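Home | Food | Everyday Things | How It's Made | For Teachers
Print this page | E-mail this page

Why a Shopping Cart Is Made of Wire

A supermarket cart has a simple job. It holds food while you walk. The basket is made of thin metal wires that cross each other in a grid, and the gaps between the wires keep it lighter than a solid metal box would be. Crumbs and dust fall through the gaps, too.
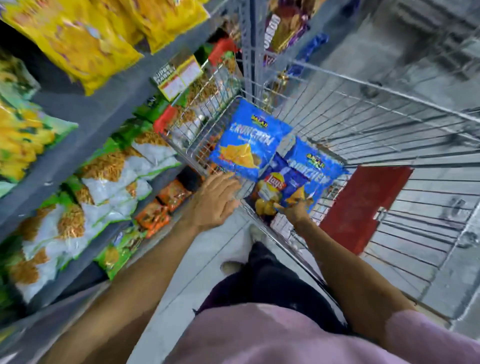
Photo: Forough Mahmoudi

Bags of chips are easy to carry this way. They are big, but most of what is inside is gas. Chip makers often fill the bags with nitrogen, a gas that helps keep chips from going stale. It also works like a cushion. Push gently on a sealed bag and you can feel it push back.

Chips still break if something heavy lands on them. Put cans and bottles in the cart first, and set the chips on top or off to one side. Use two hands and lower the bag - don't drop it.

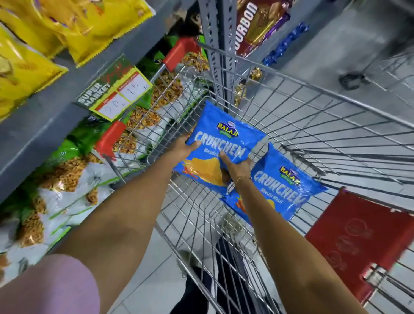 Two blue snack bags and the wire sides of a cart.

Look at the sides of a cart the next time you go shopping. They slope inward toward the bottom. On many carts the back wall also swings up on a hinge, so one cart can slide into another. This is called nesting. A row of 24 nested carts takes up much less room than 24 carts standing apart.

Many carts have plastic parts as well. Plastic on the corners softens a bump against a shelf. Near the handle there may be a folding seat for a small child, with a plastic flap.
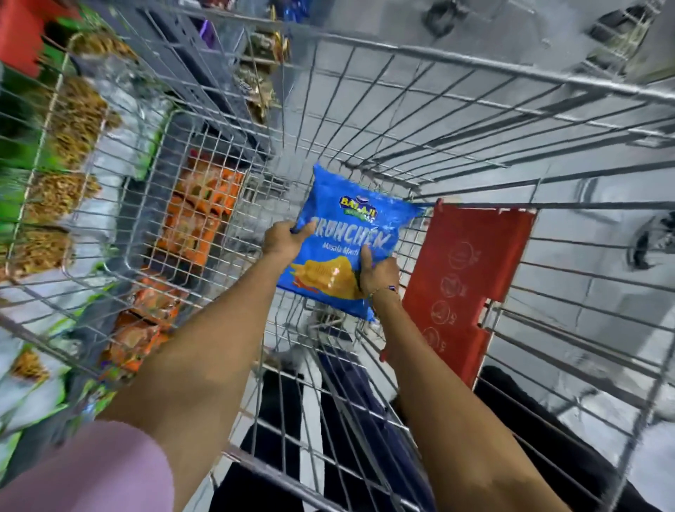
(Picture credit: Kaan Saraç)

The flap may have small pictures on it. These are safety signs. They use drawings so that people can understand them in any language. Ask an adult to read the signs on your cart with you, and never stand up in the seat.

Words to know
Grid: lines that cross to make boxes
Nesting: fitting one thing inside another
Nitrogen: a gas that makes up most of the air

Contact us | © Plaken Kids | Back to top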